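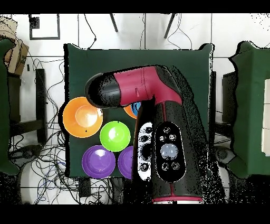
I arrived in Fernville on the slow bus, which takes the road along the river Auer and stops at every farm. The autumn fair lasts two days and I could come only for the second one, so I missed the cattle and the brass band. The date was Oct 26, 2026 and the weather was grey, but there was no rain until evening.

My main reason to go was the cheese hall. In my country we have mostly fresh cheese, and I wanted to taste the hard ones from the Vurnmont side. There were 20 stalls inside, very close to each other, and a smell which stayed in my coat for the whole week. The best piece I tried was a dark yellow one from a dairy called Janorier. It is salty at first and then almost like nuts. I bought a quarter of a wheel and carried it under my arm for the rest of the day, what was a mistake.

In the afternoon there was a guided visit to the Janorier cellars, a short walk above the village. The group was small. We had to put plastic covers over our shoes and speak quietly, I did not understand why. The cellar number 111 is the oldest, cut directly in the rock, and the shelves are of spruce. Our guide knocked on a wheel with a little hammer and let us listen. I could not hear the difference between the good one and the other one, but the children could.

On the wall there is a map with the paths to the high pastures. The top hut stands at 2053 metres and it closes with the first snow. I would like to walk there next summer – the guide said it takes roughly half a day from the church.

Some practical things. The fair has a free car park behind the school, but it is full early. Most stalls take only cash. The soup tent closes before the hall does, so eat first. The cellars are open again in December, for the Christmas sale, and one must write to the dairy to get a place. The last bus down leaves at six.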